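Small Claims Court: Your Questions Answered
Vodisby Legal Help Desk

Do I need a lawyer?
No, and most people who come through our door don't have one! Small claims was set up so that ordinary folks can tell a judge what happened in their own words. You can still talk to a lawyer beforehand if you want to.

How much can I sue for?
Our county court takes claims up to $3,000. If you're owed more, you can ask for the $3,000 and give up the rest, or file in the regular civil court. Talk to us first - once you give up that extra money, you usually can't get it back.

What should I bring?
Two copies of everything: the contract or lease, receipts, repair estimates, printed texts and emails. Put them in date order. Judges love that, and you'll feel so much calmer when it's your turn to speak.

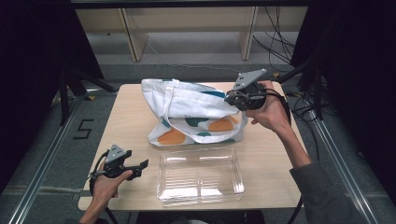
Can I claim odd amounts?
Sure! Ask for exactly what you can prove, whether it's $439 for a fence panel or $1,256 for a security deposit. Show your math on one page.

What if the other side doesn't show up?
You may win by default, but you still have to show that they were properly served. Keep your proof of service handy.

Can someone look over my forms?
Yes, please let us! Despina Vidmar and Liviu Bucur run the forms table every afternoon until 4:30, and they really enjoy it. Drop in, no appointment needed - the desk is closed for the last week of December.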